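Stodton's coast guard deal looks better on paper

1 May 2025

The agreement Stodton signed with Vendholm in March has been sold as a turning point for security in the northern straits. The retired naval planner who agreed to talk to us, on condition of not being named, doesn't buy it.

"They announced 87 joint patrol days a year," he said. "Fine. Who fuels the ships? I read the text twice and there is no budget line." 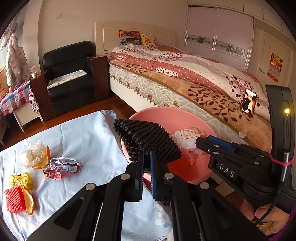
A paper wrapper and a piece of red plastic in a pink basin.

He spent much of his career on the Berrada desk and has seen pacts like it before. Vendholm, he pointed out, has 2 cutters fit for winter work, and both are already promised to fishery duty. Stodton has more hulls but is short of crews. The ministry talks of 1208 new recruits. He laughed at that. "Recruits from where? They missed the last target and then stopped publishing it."

Supporters say the deal sends a signal to Iten, whose survey ships keep turning up close to the cables. He grants that Iten will have noticed.
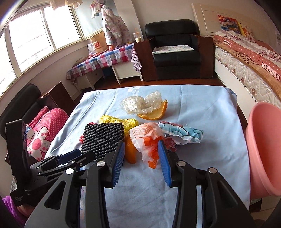

"Noticing is cheap," he said. "If I were in Iten, I'd wait for the first bad winter and see who stays in port."

I asked about the old treaty of 1713, which both governments quoted at the signing. He called it decoration - it dealt with herring and harbor dues, and Vendholm ignored most of it within a generation.

Would he scrap the new one? No. He would put it in front of both parliaments with the costs attached, and he doubts either government wants that. The ministry in Stodton did not answer our questions on fuel or crews.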